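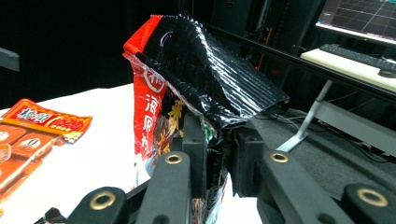 Food and Drink: Packaging

Snack bag

A snack bag is the crinkly pouch that chips, nuts, seaweed and a hundred other nibbles come in, and I've been fond of them since I was small (I used to flatten mine and keep them in a shoebox!). I maintain this entry more or less alone, so forgive the chattiness.

Most bags start life as a long roll of plastic film. Several thin layers are stuck together: one takes the printing, one keeps out air and damp, and the inside one melts so the bag can be sealed. The shiny look usually comes from a very fine coat of aluminum. Paper bags came first, and they were closed with an iron or a staple, and the chips went stale fast.

The machine that fills them is my favorite part. Film runs down over a metal tube, gets sealed up the back, then pinched shut at the bottom. In drops the food, the top is pinched, and a blade cuts it free. I watched one at the Sadby plant in June and could have stayed all day. They let me stand there for 15 minutes, which was generous.

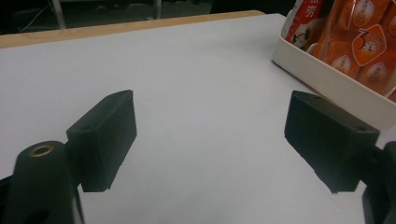 The puff of air inside is mostly nitrogen, by the way. It keeps the oil from turning and cushions whatever is in there, so a bag that looks half empty has its reasons, though I still grumble when I open one.

Opening is its own subject. Pull the two sides apart at the top seal, or use the little notch if there is one. For closing I roll the top down and clip it. I own 7 Fasteck clips and 2 from Lins, and the Lins ones grip better on slippery film.

Recycling is the sore spot, I'm afraid. Those stuck-together layers are hard to separate, and many towns won't take them in the curbside bin. Some stores have a drop-off box, so ask at yours.

See also: Chip clip; Heat sealing; Potato chip

Last edited Tue 22 October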